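I had told myself I would wait until spring before spending any more money on the workshop, and then February got long and gray and I signed up for a trial of the Lurotier two-arm kit. So much for willpower!

For anyone who missed my last post, Lurotier is a tabletop kit that Benau sells on a monthly plan. You get the arms, the grippers, the software and a person to call, and at the end of the term you can keep it or ship it back. I paid the 395 deposit and drove over to Woltitz on a Thursday for the half-day introduction, which I would recommend to anybody, even if you think you already know your way around this stuff (I thought I did, and I spent the first hour being gently corrected).

Our instructor was Wian Motaung, who has the patience of a saint and a very dry sense of humor. He had us work with little plastic bins, the kind you might keep screws in, and I'll admit I was hoping for something fancier. But bins are what I have at home, shelves and shelves of them, so I came around to it pretty quickly.

What I like so far is how the teaching part works. You guide the arms, you save what you did, you fix the bits you don't like, and you go again. The manual runs to 300 pages and I have read maybe a tenth of it. What I like less is the plan itself. The basic one is 49 a month, but you have to commit to 6 months, and the extra gripper tips are sold separately.

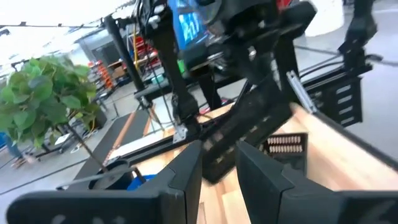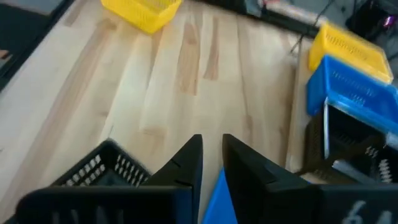
Bins and butcher block at Woltitz

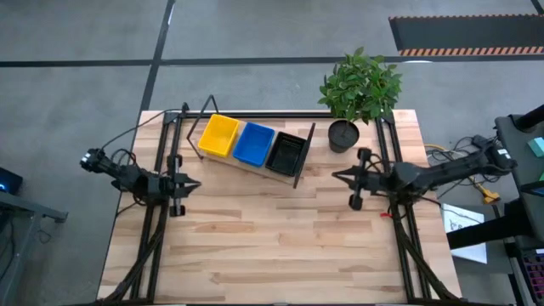
I did ask Wian how it compares with the Engelbrecht setup, which a couple of you wrote to me about, and he was fair about it. He thinks Engelbrecht has the better software and Lurotier has the better support, and for a person like me, who calls the help line when the printer blinks, that probably settles it. I still want to clear off my bench and measure it properly before I commit to the full term, so give me a couple of weeks, and if you own either one please leave me a comment!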